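Lists > Barkden Robotics Club > Members' list > Message
Last updated: 8 April 2018

Subject: Re: Practice for the two-hand challenge
From: Edeltraud Rüegg

Dear Maarja, dear all,

Thank you for such a good long message, and please don't apologise for the length, as you'll see I am just as bad! I'll quote the bit I'm answering so that the newer families can follow along.

> Maarja Pētersons wrote:
> I've been through the practice rules twice now and I'm still not
> sure what we should be asking the students to repeat. The Flekovance
> round wants 300 recordings from every team, all two-handed, and
> ours seem to come out different every time depending on who is
> holding the grippers. Should they be slower? Should one person do
> the lot? Dremia has got rather keen and would happily do all of
> them herself, but I don't think that's in the spirit of it.
> Also, do we still have the old recordings from November, or did
> they go when the club computer was changed?

Taking the last one first, the November recordings are safe. I copied them over before the old computer went, 3421 files in all, and when I had thrown out the ones that stopped short or had no sound marker we were left with 3253. I was very pleased with that, I'd been expecting far worse. They are in the shared folder under Mets, which is the name the juniors gave the arm last year and which seems to have stuck to everything else as well.

Now, the practice itself. My feeling is that we should go on with the cup and the sticks for a while yet, dull as it may look to the older ones. Each student takes a gripper in each hand, picks up a stick, brings it over the cup and lets it down, and then does it again. What I keep asking them to watch is the moment just above the rim, where everyone wants to hurry.

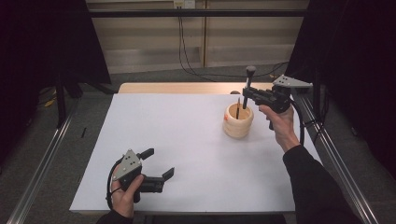
If they can hold steady there for a breath before lowering, the recording is worth keeping, and if they can't, it's no great matter, they simply start again. I'd sooner have 200 calm ones than a great heap of snatched ones, and then we can top up to the full number in the last few weeks. As for different hands giving different results, I wouldn't fret. The arm has to learn from all of us, tall and short, left-handed and right-handed, and I think a bit of variety does it good. So do please thank Dremia, and tell her she may have as many turns as she likes once the others have had theirs!

The second exercise is the one with both grippers on the same thing, and I know some of you found it fiddly. Start with the lower gripper, get a firm hold, and only then bring the other one in towards the top. If both close at once the piece nearly always twists, and you spend the rest of the go chasing it. It helps to say "now" out loud. My own two think this is terribly embarrassing but they do it.
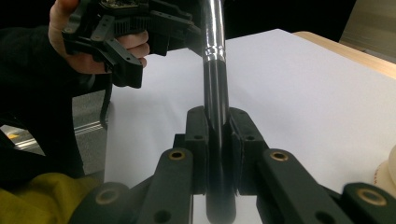
Do the students need to have done any programming before they join in with this part?

None at all is needed. The recording side is all handwork, and we teach the rest as we go along, usually over the winter.

A few small things while I'm writing. Please remind everyone to keep the cables on the outside of their wrists, and sleeves pushed well back if they are wearing anything floppy. Could whoever has the spare charger bring it back to the Barkden cupboard? And Maarja, if you are still willing to type up the practice sheet I would be so grateful, my version has arrows going in all directions and I can hardly read it myself.

Warmest wishes to you all,
Edeltraud

Filed under: Club practice, Two-hand challenge, Parents and helpers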